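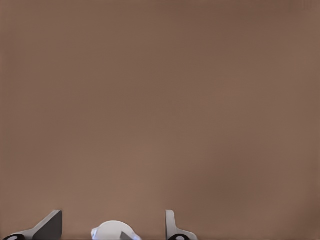
Can a robot tidy your bedroom yet? The short answer is: parts of it, slowly. A robot hand is called a gripper, and the common kind has two fingers that open and close. The two grey fingers here are wide apart, with nothing between them. Past them is plain brown and no object at all. Closing the fingers is the easy bit. First the robot must work out where a thing is, what shape it is and how hard to squeeze.

Many robots practise in a simulation, a world drawn by a computer. A cup dropped in a simulation makes no mess, and the test can be run again at once. Real cups are harder. They may be slippery, or hidden behind a cereal box.

At Voltesholm, Ineke Jacobs tested a program called Givine on one chore: picking up a sock and putting it in a basket. In 281 tries on the computer, it managed 112. A sock is difficult to grip as it changes shape whenever it is moved.

Shops are a little easier for machines. Shelves stay in the same place and tins do not bend. Even so, a person is still needed when a tin rolls away or a label is torn.

Words to know
Gripper: the part of a robot that holds things.
Simulation: a pretend world run by a computer.
Chore: a job that has to be done again and again.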